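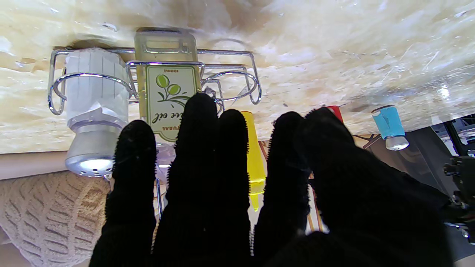 El aceite sube otra vez y en mi barrio ya hacemos cola en la cooperativa

Os lo cuento rápido porque vengo ahora mismo de allí y todavía me huelen las manos a aceituna. La cooperativa Ostska ha abierto esta semana la venta directa de la cosecha nueva y, madre mía, menuda cola. Yo llegué a las nueve de la mañana pensando que iba sobrada y ya tenía medio barrio delante (y varios con carrito de la compra, que eso es venir preparado).

La noticia es que este año han salido 3000 garrafas a la venta, frente a las 2000 del año pasado, y aun así el precio sube. La garrafa de dos litros está a 14 euros. Pregunté en el mostrador y me explicaron que la cosecha ha sido mejor, sí, pero que el vidrio, el transporte y la luz de la almazara se han comido la diferencia. A mí me parece caro, qué queréis que os diga, aunque luego miro lo que piden en el súper por un virgen extra normalito y se me pasa un poco el disgusto.

Hay tope por familia: cuatro garrafas, y para los socios seis. Lo digo porque delante de mí hubo una discusión bastante larga con un señor que quería llevarse diez y repartirlas entre sus hijos. No coló. Los socios son ya unos 700, bastantes más de los que yo creía, y me dieron un papel para apuntarme que tengo aquí encima de la mesa. Me lo estoy pensando.

El aceite de este año es más verde y pica más que el anterior, por lo menos el que daban a probar con pan en la entrada. A mi madre no le va a gustar nada, ella es de aceite suave, de los que no se notan en la mayonesa. A mí me encanta. Para ensalada de tomate o para una tostada va de maravilla, pero para freír me seguiré apañando con otro, que a este precio me da pena hasta mojar la sartén.

Otra cosa que ha cambiado: ya no recogen los envases vacíos en la tienda. Ahora hay que llevarlos al almacén de Vandwood, el que está detrás de la estación de autobuses, y te descuentan cincuenta céntimos por cada uno en la compra siguiente. Es un paseo y cuesta arriba, aviso, pero si juntáis varios compensa. Abren solo por las tardes, de cinco a ocho.

La venta sigue hasta mayo o hasta que se acaben las garrafas, y visto el ritmo yo no lo dejaría para abril. Se puede pagar con tarjeta (¡por fin!) y también encargar por teléfono, pero el pedido hay que ir a recogerlo, no lo llevan a casa. Ah, y las botellas pequeñas de medio litro llegan el mes que viene, que me lo han preguntado ya dos vecinas en el ascensor.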